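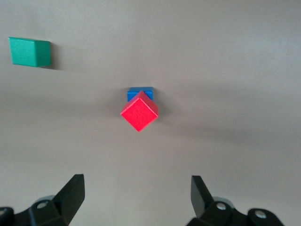 Give the bus lane a real chance

Search this site Search

I drive to work. I want that on the table before anybody writes in to call me a bicycle person (I own one bicycle and both tires are flat). I've been doing the run from Kuusisto Road into downtown Clerkstead for years, and I still think the city should keep the bus lane on Paltura Avenue past November.

Yes, it slowed me down. The first morning I sat behind a bread truck for so long I learned the phone number on its back doors! But the 22 goes right past me now, full of people, and a full bus is a whole lot of cars that aren't sitting in front of mine. I do wish the folks yelling about the lane would look in those windows once.

The shop owners have a better complaint, and I don't want to wave it away. The lane ate the curb parking outside Grostico, and you can't haul 60 pounds of dog food home on the 22. So put a loading bay around the corner and let people stop there for ten minutes. Paint is cheap. My neighbor Paavo Salminen thinks the lane should only run until 10 a.m. and then go back to parking, and I could live with that, though he and I have argued about it over the fence more than once.

What I can't live with is pulling it up after one season. People don't sell a car or change a shift because of a trial. They wait to see if the thing is going to stick, and who can blame them? Our last night bus got canceled just when my sister had started trusting it, and she went right back to driving.

Give it a full year, winter included. If the buses are empty by then, I'll hold the paint scraper myself.

Print this article
E-mail to a friend

Related items
Night bus riders ask for a second look
Where did the Clerkstead parking money go?
Letters: The 22 and me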